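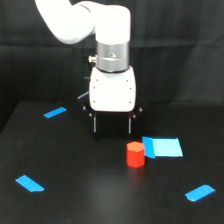
Photo: Bence Pap / Akstead

Thread on black cloth and black tabletops, and why the two never come out the same black.

The curtain and the table both pass for black when you walk into the room. Under the lights they separate. The cloth goes to dark gray wherever a fold turns toward a light. The table picks up a grayish sheen near the center and again toward the bottom. Two different problems, two different fixes.

Cloth first. Fabric scatters light. A fold has a side that faces the light and a side that doesn't, and the facing side reads lighter. Look at the right side of the curtain: larger folds, lighter gray. The left is easier to live with.

Big soft folds are worse than small tight ones if you want an even tone. A big fold gives you a wide gray band. Small folds break it up, and at normal viewing distance they average out.

Best option is no folds. Pull the cloth flat, clamp both sides, weight the hem. I use spring clamps on the uprights and a length of steel bar in the hem pocket. Chain works too but it prints a bumpy line along the bottom.

Creases are separate from folds. There's a gentle horizontal one across the curtain. Tension alone rarely takes out a fold line from storage. Steam from the back, hang overnight, check again in the morning.

Do not iron synthetic velvet from the front. It flattens the pile and you get a shiny rectangle the size of the iron. I have one in the Droltorus cloth. It is permanent.

Store it rolled on a tube, face out. If you have to fold it, change where the folds fall each time. Ours went on a tube in December and the fold lines stopped coming back.

Now the table. The black top in the photo is slightly glossy. A glossy surface acts as a weak mirror, so you see whatever is on the other side of the reflection angle. If that is a light, you get a pale patch. If it is dark cloth, you get black.

People try to fix this by dimming the room. Everything gets darker together and the patch is still there, in proportion. Move the light or move your eye. Those are the controls you have.

Quick way to find the source: lay a small mirror flat on the pale patch and look at it from the camera position. Whatever you see in the mirror is what is lighting the table. In our room it has been a ceiling panel, a white wall, and one time my shirt.

Then flag it. A piece of black foam board between the source and the table is enough. Start large and trim.

A polarizing filter helps at shallow viewing angles and does very little looking straight down. It also costs you light. I try the foam board first.

Matte options we tested for the top:
- Kurora matte film. Even tone, hard to lay without bubbles, scuffs go shiny.
- Zarei blackout paint, 3 coats. Darkest of the lot. Marks if you drag anything heavy.
- Loose felt. Cheap. Collects every fiber in the building.

We haven't settled on one. The paint wins on tone. The film is easier to wipe down. Felt is out.

A little gloss has a use, by the way. A faint sheen tells you where the surface is. On a fully matte top the table and the curtain merge and objects seem to hang in space. In the photo the far edge is only a subtle boundary as it is.

If you need that edge to show, leave the top alone and put a narrow, low light along the back. If you need it gone, drape one piece of cloth from the rail down over the top and forward, with a loose curve at the join. Don't press it into the corner.

Dust. Black shows all of it. Lint roller for the cloth, top to bottom. Slightly damp microfiber for the table, then a dry one, in straight strokes. Circular wiping leaves arcs that show up under a low light.

Order of work: cloth, wait 20 minutes, then table. Whatever comes off the curtain lands on the table. Doing it the other way means doing it twice.

Marietjie Nkosi asked whether to expose for the cloth or the table. Neither. Expose for whatever is in front of them and let both go dark. Then check the shadows for gray bands and go back to the clamps if you find any.

Paint update when the current batch has cured. Replies open if anyone has used the Zarei on a laminate top, mine keeps lifting at the corners.

27 September 2022

3,135 likes · 2,464 shares

More from this account
Hem weights compared: bar, chain, sandbag
Steaming a backdrop without water spots
Spring clamps that leave marks and ones that don't
Which black tape is black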